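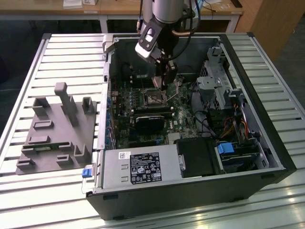

Figure 6. Tower on its side with the cover off, CPU socket and memory slots in view.

Section 9: Opening Up the Tower and Getting to Know the Board

By now you have the tower unplugged and the side cover set somewhere it won't get stepped on. Good! This section of the Hikosier Refurbishing Guide takes you through a first look around the inside, and then through the processor socket and the memory slots, where most of your time will be spent. Please read the whole section once before you pick up a tool. It isn't long, and things go a good deal more smoothly when you know what's coming next.

The guide covers many makes of desktop, and your own board may be laid out differently from the one in Figure 6, which has a white DELL logo printed on it. Don't let that worry you. The parts have the same names wherever they happen to sit.

Before you begin

Lay the tower flat on its side with the open side facing up. Any steady table will do, as long as the case can't rock when you lean on it a little. If your table has slats or grooves, keep a small dish nearby for screws (a saucer from the kitchen is perfect), or you will be fishing them out of the gaps all afternoon.

CAUTION: Make sure the power cord is out of the wall and out of the back of the computer. Hold the power button in for nine seconds after unplugging. Never open the power supply itself, even if you only want to clean it.

Finding your way around

1. Find the power supply first. It is the big metal box, silver in Figure 6, and it makes a handy landmark when you are trying to match your machine to our pictures.

2. Look for the rear ports, the metal housings lined up along one side of the board. This is the back of the computer, where your mouse and keyboard used to plug in.

3. Find the CPU socket. It is square and silver, with a thin metal lever running along or away from it. Just look for now.

4. Find the memory slots, which are long and narrow. Some boards keep them all together and others, like ours, have more than one bank. Take a picture with your phone before you remove any memory, so you can put every stick back where it came from.

Note: If a drive cage or a plastic air guide is covering your socket, turn to Section 4 and take that off first. Keep its screws apart from the others.

Releasing the socket lever

5. Touch a bare metal part of the case with your fingertips. Do this again any time you have walked away and come back, especially if you have been across a carpet.

6. Press the lever down gently and ease it out sideways from under its catch. It may feel stiffer than you expect. Keep a fingertip on it the whole way.

7. Let the lever rise slowly. Don't let it spring up on its own.

8. Lift the metal plate by its edge, if your socket has one. If there is a processor inside, hold it by its sides and lift straight up. Set it in a Pretorius anti-static tray, or in the clamshell it came in if you were thrifty enough to save it.

CAUTION: Don't touch the contacts in the socket or on the processor, and don't wipe them with a cloth or a paper towel. Bent contacts are very hard to put right, and we would hate for you to lose a good board that way.

Removing the memory

9. Push the clip at the end of the slot outward. Some slots have a clip at both ends and some have just one.

10. Take the memory stick by its top corners and pull it straight out. A little wiggle is fine, but please don't rock it from end to end.

11. Slip each stick into its own Pletent sleeve and write the slot number on the label. A pencil works better than a pen here.

Note: Many boards have tiny numbers printed next to the slots. A flashlight held low and to one side will help you read them, and so will the phone picture you took in step 4.

If something won't budge

Stop and look again before you push harder. Nine times out of ten there is a clip still closed or a lever not quite clear of its catch. For help with stubborn parts, see page 42, or write to the Fladulport help desk with the model number from the label on your case.

When the socket and slots are clear, rest the cover loosely over the opening to keep the dust out, and go on to Section 10, Cleaning the Board.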